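Bin Picking Cell Rules: Frequently Asked Questions

These answers apply to everyone who books time on the picking cells at Drovutar. Last revised 17 November 2024. 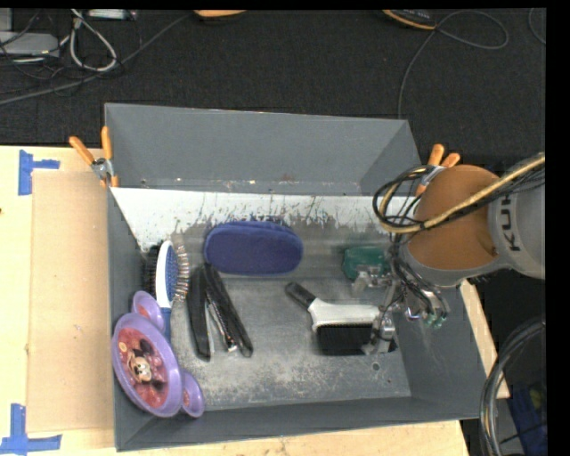

Before you start

Who can run the cell?

Anyone who has done the two-part cell induction and has their name on the list by the door. The induction covers the stop buttons, the speed limits and how to recover the arm by hand. Visitors can watch from outside the floor line. They can't hold the pendant, even for a minute.

Do I need a second person?

For normal picking runs, no. For the first run of any new program, yes. The second person stands at the stop button and does nothing else until the program has gone through a full cycle.

What do I check first?

Start with the clamps on the bin. Put a hand on each one with the arm stopped and try to move it. Then check that the cables and the hose have enough slack for the whole path and don't catch on the bin wall. Look at the tape marks on the table last. If something has been moved off its mark, put it back before you load your program.

Loading the bin

What am I allowed to put in?

Household and office items from the approved list. The usual mix is things like hairbrushes, staplers, soft cases, divided plates and cleaning brushes. The item limit is 2000 grams each. Glass, open blades, batteries outside a device and anything holding liquid are not allowed.

Is a stapler all right if it opens up?

Yes, as long as it has no staples in it. Empty it at the bench, not over the bin. An open stapler is a harder pick than a closed one, so write down which way it went in.

Can items touch or lean on the walls?

Yes. Leaning, overlapping and tight corners are part of the test. Nothing should stick up past the top of the bin walls by more than a hand's width - beyond that the arm may hit it on the approach.

Can I straighten things out between picks?

No. If you move an item during a scored run, the run is over and you log it as stopped. You can start a new one after reloading.

Running

What speed should I use?

With the gate open or a person inside the floor line, 250 mm per second is the most the controller will allow, and the cell rule is to stay under it. With the gate closed, 300 mm per second until the program has been signed off. After that, use the speed on the sign-off sheet.

The gripper is pressing on something and has stopped. Can I reach in?

Press stop first, wait for the brakes, then hang your lock on the gate. Back the arm off with the pendant in slow mode. Hands go in the bin only after the arm is clear of it and stopped again.

When should I swap the bin?

Scuffs and worn coating are fine. Report cracks, sharp edges or a floor that rocks. Don't cover damage with tape, as it changes how items slide and makes older runs hard to compare.

After your session

What goes in the log?

Your name, the program version, the item set, any stops and what caused them. Stops with no known cause go in as "unknown" - please don't guess.

Who do I ask?

Neelam Semwal looks after the cell rules and the approved item list. Her extension is 1131. Requests for new items take 2 working days.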